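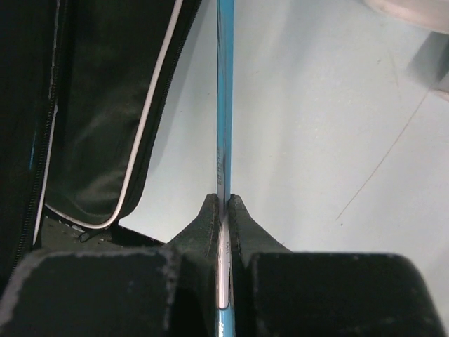

Macarena Núñez:
Pues yo no lo veo tan claro. Lo de apuntarse antes del día 10 me parece bien, pero cobrar la inscripción entera sin haber publicado el recorrido es otra cosa. El año pasado salimos de Quiroga sin saber si la comida era en la orilla o en el pueblo.

remero_viejo
Publicado el 6 de mayo de 2019
A ver, Macarena, que es una concentración de barcas clásicas y no una regata. El recorrido es el de siempre: salida del embarcadero, agua abajo hasta la presa y vuelta. Lo que cambia es la hora.

Hipólito E.
¿El de siempre? En 2017 se acortó por el nivel del embalse y en 2018 acabamos remolcando dos piraguas de madera contra el viento. Yo llevo un bote de tingladillo que pesa lo suyo y antes de engancharlo al coche quiero saber dónde lo bajo. La rampa vieja tenía un escalón al final, y con el agua baja el remolque se queda colgado.

remero_viejo
La rampa la arreglan en mayo.

Hipólito E.
Eso mismo se dijo el año pasado, también en mayo.

Iara Paredes
Llamé el viernes al club. Me dijeron que hay 19 barcas apuntadas y que el tope lo pone el pantalán. De la rampa, que "está hablado". Con quién, no me lo supieron decir.

aldana_z
Yo fui con la Judeo, la canoa de mi padre, y lo pasé muy bien, que parece que aquí solo se escribe para quejarse. Eso sí, la comida del sábado hay que reservarla y al que se presentó sin tique lo mandaron a buscar bocadillo. Avisados quedáis.

Macarena Núñez:
Nadie se queja de la gente, Aldana. Digo que pagar por adelantado a una organización que no contesta correos tiene su riesgo. ¿Devuelven el dinero si se suspende? En las bases no lo pone, las he leído dos veces.

aldana_z
En 2016 lo devolvieron.

Macarena Núñez:
¿Entero? Porque a mi cuñado le descontaron la comida.

Wyn K.
Perdón si ya está preguntado, ¿admiten barcas de fibra? La mía es una Eritz de los setenta, restaurada, cubierta de madera. En el cartel pone "clásicas" y nada más.

remero_viejo
Si tiene más de treinta años entra. Otra cosa es que alguno te mire mal en el pantalán.

Hipólito E.
Depende de quién esté en la mesa ese día. A un conocido le dijeron que sí por teléfono y allí lo pusieron aparte, con los kayaks. Yo pediría que te lo confirmen por escrito - y llévatelo impreso, que cobertura no hay.

Wyn K.
Gracias. Son alrededor de 16 horas de coche entre ida y vuelta, así que escrito o no voy.

Iara Paredes
¿Y lo del seguro? Este año exigen póliza a cada barca, también a las de remo. A mí Endomov me pide la matrícula y mi chalana no ha tenido matrícula en su vida.

remero_viejo
Con la licencia federativa vale.

Iara Paredes
¿Eso dónde está escrito?

remero_viejo
Lo pregunto el jueves en el club y lo pongo en este hilo.

Macarena Núñez:
Pregunta también lo de la devolución, por favor. Hasta entonces no hago la transferencia.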